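Chapter 4
Recording and Releasing a Live Session

A live session is a recording of a song played from start to finish in one take, usually with fewer instruments than the album version. Artists release sessions to keep an album in view after its first weeks on sale. The cost is low, and one afternoon can produce three or four usable songs.

This chapter follows the singer Pramila Kashyap and her producer, Jelle Van den Broek, through a session made in June at Verodley, a former grain store with 60 seats. We will look at how they chose the songs, where the microphones went, and who had to be paid.

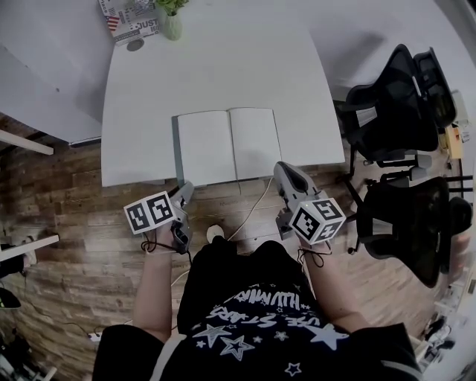
Figure 4.1 Seated at a table with a gripper in each hand.

Kashyap's second album had 13 tracks. Van den Broek cut the list to four by asking which songs still held up with one guitar and one voice. Two of the singles failed that test, and they were left out. The budget was 3000 euros, most of it for the room and the mixing engineer, Ingeborg Rothe.

Rothe recorded at 48 kHz, the usual sample rate for sound that will go with video. She placed one microphone on the voice and two on the guitar, then added a pair farther back to pick up the room. Section 4.1 explains what each of these contributes to the final mix.

Key terms: live session, one take, room microphone, sample rate, sync license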